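The Dostudgate open afternoon in February promised visitors "a close look at the machines that teach the machines", along with biscuits. The biscuits had gone by ten past two. The machines were still there, so I went and looked at those.

Most people crowded round the big sorting arm by the door. I ended up at the bench where Nassoro Masanja looks after the hand-held grippers, a job he described as "mostly wiping". He keeps a notebook for each one. The pair he calls Tesima had logged 1,903 takes since its last strip-down, and he changes the finger pads at 4,000, or sooner if a visitor has been squeezing things.

Before a session, both grippers get the same check. The lens is cleaned with a dry cloth. The fingers are opened fully and looked at from the front, to see that the tips match. Then the cable is followed by hand from one end to the other, a step added after an unhappy morning with a loose plug and 986 useless recordings.

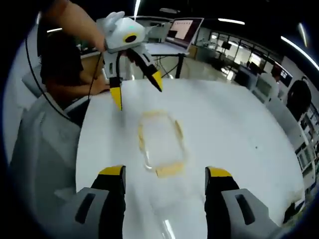 Both grippers over the white table, fingers open. The yellow tips are the parts to watch.

I was allowed to try the finger check myself and passed a gripper that Nassoro promptly failed. One tip sat a hair further out than its partner – I still couldn't see it when he pointed. He loosened two screws, nudged the pad, tightened up and wrote it in the notebook under my name, spelt correctly.

Beatrice Shemweta, who plans the sessions, told me the spare pads come from Fluledari and take three weeks to arrive. They used to buy from Lau, whose pads were cheaper and went shiny by lunchtime. The old ones are kept in a jam jar, for reasons she didn't go into.

The next open afternoon is in the autumn. Parking is round the back, and I'd get there before two if you want a biscuit.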